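Getting old duct tape off a white tabletop
2 min read
26 Aug 2026 | posted by Flirkulari

Bought a white table secondhand in April for the workroom. Previous owner had stuck tape on it -- a big rectangle of gray duct tape on the left, strips laid side by side, and a smaller black square to the right of middle. Also a bit of black folded over the front edge, and some clear tape by the gray that I only notice when the light hits it.

I've mostly worked around it. Now I want it gone, need the flat surface for cutting fabric and the fabric drags on the ends. Tried a corner with my fingernail and it tore into little strings. Don't know what the top is made of, some kind of smooth coating. Not shiny like glass. What can I use that won't leave it yellow or dull? And is there maybe a hole under there I should be worried about??

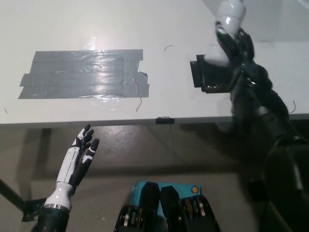

Tovotska

Hair dryer. Do the gray first, it's the big one.

1. Warm one end of one strip, medium heat, keep it moving. 2 minutes is plenty.
2. Lift the end with a plastic scraper or old store card. No metal.
3. Pull back low and slow, almost flat against the table. If it starts to string, stop and warm it again.
4. One strip at a time. Where they overlap start with whichever is on top.
5. Leftover goo -- cooking oil on a paper towel, let it sit, wipe, then dish soap and water.

The wrinkly parts with air under them should come up easier, glue never really grabbed there. Flat parts will fight you.

Clear tape, same thing but less heat. For the piece folded over the edge, start underneath and work up so your not prying at the lip of the table. If the coating has a chip there you'll make it bigger.

Can't tell you about holes. Press on the tape with your thumb, if it gives then go easy. I did a bench top this way and there was only a scratch under all that tape, plus a cleaner patch that never matched the rest.

Gbeho

acetone. works in seconds

Pilletti

Please test acetone somewhere hidden first, underside or back edge. It took the finish right off a painted shelf of mine and there's no undoing that. Rubbing alcohol is slower but I'd try it before anything stronger, and test that too.

Also sweep up the stringy bits before you lay fabric out. And if the color is different underneath, give it a few weeks before you decide to repaint.

Comments

Flirkulari: half the gray is off with the dryer. oil worked on the goo. black one tomorow

Tovotska: good, open a window if you go to alcohol

Gbeho: still say acetone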